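Home > Community Help > Moving and Storage

Do I pay import tax on my own used things when I move back?

Asked in August, 3 answers

Hello everybody. I am moving back to Masport after over 20 years of living in Rellska, and I have a question about used household goods. I read the page of the customs office three times, but I am still not sure that I understood it.

My things are two beds, a dining table, kitchen things, many books and one sewing machine. The moving company gave me a form where I must write the value of each item. For the books I do not know what to write. I bought them during many years and most of them are old. Is it the price I paid, or the price I could get today? And do I need to pay tax on all this, or only on the sewing machine, which I bought last winter? It cost 696 and I still have the receipt.

The container leaves on a Monday and the company wants the form five days before. Thank you in advance for every help.

Tags: moving, customs, household goods, Masport

Answer 1 (marked as best by the asker)

I did the same move two years ago, from Rellska to Masport, so I can tell how it was in my case. Please check it also with the office, as the rules can be changed.

The value on the form is the value today, in used condition. It is not the price you paid. For books you do not need to write each title. I wrote "used books, 5 boxes" and one sum for all of them, and it was accepted. The same I did for plates and pots. For furniture I wrote each piece on its own line.

About the tax: things which you owned and used for at least six months before the move were free for me. Your sewing machine from last winter should be all right if six months are already full on the day of your arrival. Keep the receipt together with your passport, not inside the container. My wife packed our receipts into a box with winter coats and we could not reach them when the officer asked.

What I had to show:

- the list of goods, two copies, both signed
- a paper that proves I lived abroad (I used the rental contract and the last electricity bill)
- a paper that proves I will live in Masport now
- receipts only for things newer than one year

The officer opened two boxes and closed them again. All together it took one morning. There was a handling fee of 300 at the port, and this is not a tax, so you pay it also when everything is free. The moving company did not mention it to me before, so ask them if it is already in your price.

Comment from the asker: Thank you very much, this is exactly what I needed. I did not know about the handling fee. I will ask them tomorrow.

Comment: One small correction to the answer. The two copies must be both original signed. A photocopy of the signature was refused to my sister at the Pryor office.

Answer 2

just write low value for everything, they never look

Comment: Please do not do this. If something is broken on the way, the insurance pays only the value that is on your list.

Answer 3

I agree with the first answer, and I want to add some things about the packing list, because for me this was the part with the most trouble. I moved from Lurnia, but the form is the same.

1. Give a number to each box and write the same number on the list. Write it on two sides of the box and on the top. When the boxes stand in a pile, you see only one side.

2. Do not write "various" or "other things". My list was sent back for this word. "Kitchen items, used" was fine, and "tools, used" was fine too.

3. Machines and electrical things should be listed one by one, with the maker and the serial number if there is one. I wrote down each label before packing, and I was glad of it later. 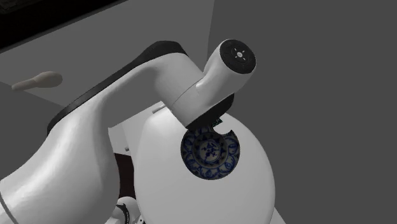
4. Food, plants and alcohol should stay out of the container. One forgotten bottle can make the whole load wait. I had to sign a separate paper that there is no such thing inside.

5. Do not close the last box too early. I had one box with no number until the final evening, and I wrote its line on the list by hand. With my signature beside the line it was accepted.

If your list is longer than one page, sign every page. I signed only the last one and had to come back the next day.

Is this page helpful? Yes / No

Related questions
Can I bring my car as household goods?
How long can the container stay at the port without extra cost?
Moving with a cat, which papers come first?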